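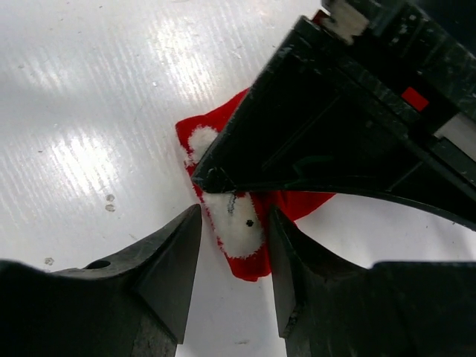 9월, 월요일
작성: 다니차 바비치

꼭두서니 염액 3차. 지난번 배치가 벽돌색으로 탁하게 나와서 물부터 바꿔 보기로 함. 수돗물을 그대로 쓴 통과 끓여서 식힌 뒤 윗물만 떠 쓴 통, 두 통을 나란히 돌린다. 뿌리는 Conneely에서 온 같은 자루에서 덜었고, 명반 매염까지는 지난번과 조건이 같다.

뿌리 400 g을 통마다 따로 불림. 첫 물은 누런 기가 심해서 버렸다. 셀바라지는 첫 물도 남겨 두면 연한 살구색으로 쓸 수 있다고 하는데, 보관할 통이 없어 이번에는 그냥 버림. 다음에 뚜껑 있는 통을 하나 챙길 것.

불림 시간은 36시간. 원래 하루만 두려고 했는데 오전에 가열판을 다른 팀이 쓰고 있어서 밀렸다. 그 사이 냄새가 조금 시큼해졌고 표면에 거품이 얇게 꼈다. 걷어 내고 진행. 색에 영향이 있는지는 모르겠음. 두 통 다 같은 시간이 지났으니 비교 자체에는 문제없다고 본다.

가열은 천천히. 손을 넣으면 뜨겁다고 느낄 정도에서 멈추고 유지했다. 온도계 두 개가 서로 맞지 않아서 유리 온도계 쪽으로 기록한다. 디지털은 건전지를 갈아도 값이 계속 오르내림. Buvow에 교환 문의를 넣었고 아직 답 없음.

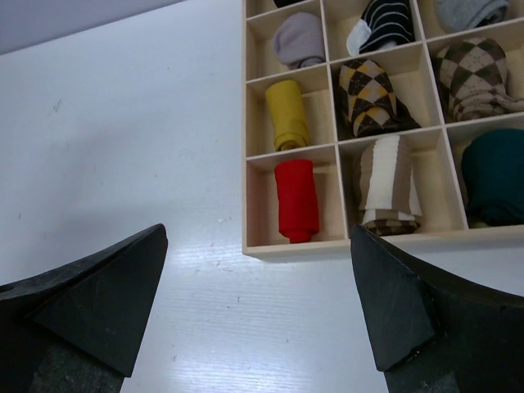
나무 양말 정리함. 칸마다 양말이 하나씩 들어 있음.

오후 기록.

수돗물 통: 오렌지 쪽으로 시작해서 점점 갈색이 섞임. 실타래를 건져 보면 바깥쪽과 안쪽 농도 차이가 있다. 묶음을 너무 조인 것 같다. 다음부터 매듭을 여덟 자로 느슨하게 할 것.

끓인 물 통: 처음에는 옅었는데 뒤로 갈수록 붉은 기가 올라옴. 기대한 것보다는 주황에 가깝다. 꼭두서니는 센물에서 붉은색이 더 잘 난다는 말이 많으니, 끓이면서 칼슘이 빠진 것이 오히려 손해였을 수 있다. 그런데 수돗물 쪽이 탁한 것은 이것으로 설명이 안 된다. 철분? 배관이 오래된 건물이라 의심은 간다. 기요시에게 철 검사지가 남아 있는지 물어보기.

pH는 두 통 모두 지난 배치와 큰 차이 없음. 검사지로 본 값이라 이 이상은 말하기 어렵다.
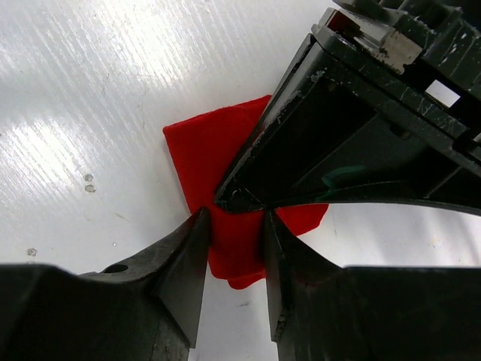
흰 작업대, 구겨진 빨간 천.

저녁에 추가. 끓인 물 통 염액을 500 ml 덜어서 탄산칼슘을 조금 풀고 짧은 실 한 가닥만 넣어 봤다. 색이 바로 더 깊어짐. 눈으로 봐도 차이가 분명해서 견본 카드에 따로 붙였다. 탄산칼슘은 약수저 끝으로 떠 넣었고 무게를 재지 않았다. 재현하려면 다시 해야 함. 잘못했다.

실타래는 둘 다 염액에 담근 채 밤새 둔다. 헹굼은 내일 오전에 피누알라가 맡기로 했고, 나는 점심 뒤에 들어온다. 미지근한 물로 시작하고 비틀어 짜지 말 것. 건조는 그늘에서.

다음에 할 것
- 탄산칼슘 양을 세 단계로 나눠서 다시. 이번에는 저울로.
- 철 검사지
- 꼭두서니 뿌리 재고 확인. 자루 바닥에 가루가 많아서 큰 조각만으로는 한 배치가 안 나올 수도 있음. Dustamis 단가표도 받아 둘 것. 주문은 1,000 g 단위라고 들음.
- 견본 카드 번호가 2차부터 어긋나 있다. 뒷면에 적힌 번호가 맞고 앞면이 틀림.

빛 견뢰도 시험은 우나가 창가에 걸어 둔 지난 배치 견본을 보고 정한다. 가린 쪽과 드러난 쪽 차이가 아직 거의 없어서 좀 더 걸어 두기로 했다.

Allthorpe 염색 작업실 | 문의: 작업실 사무실 | © Allthorpe | 맨 위로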